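5.3 Cleaning the Cover in Place

The woven cover supplied with the Trodulel low bench can be cleaned without removing it. Remove the cover only for machine washing (see 5.4).

Before you start

Clear all items from the top of the bench. Keep power cables and adapters away from the work area. Have ready one terry towel, a soft brush, and Briter powder or an equal fabric cleaner.

1. Smooth the cover from the center toward the ends. The front edge and the open end must hang over the bench.

2. Brush off dry crumbs and dust.

3. Sprinkle the powder thinly over the marked area. Leave for 4 minutes.

CAUTION: Do not use more than 2 level spoons of powder at one time. Excess powder is hard to remove from the weave.

4. Dampen the towel and wring it out fully.

5. Hold the cover flat with one hand. With the other hand, press the towel down on the fabric and lift. Do not scrub.

6. Work toward the open end. Turn the towel to a clean side when it picks up residue.

7. Blot any splashes at the wall end before they reach the back edge.

NOTE: Fold lines from packing are normal and fade with use.

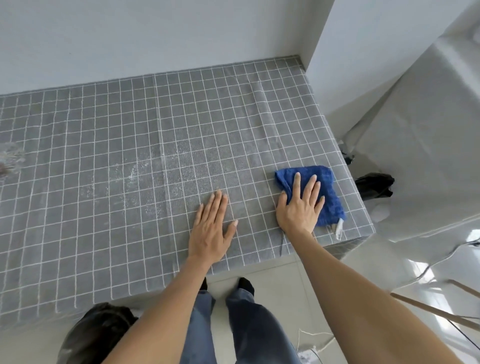 Figure 5-2. Holding the cover flat and pressing with the towel. Residue remains at the center and left.

8. Repeat steps 4 to 6 until no powder can be seen.

9. Refold the corner at the open end and press the crease by hand.

10. Let the cover dry before placing anything on it. Wipe splashes off floor tile right away.

CAUTION: Wet tile is slippery. Wear shoes with a closed toe and a rubber sole.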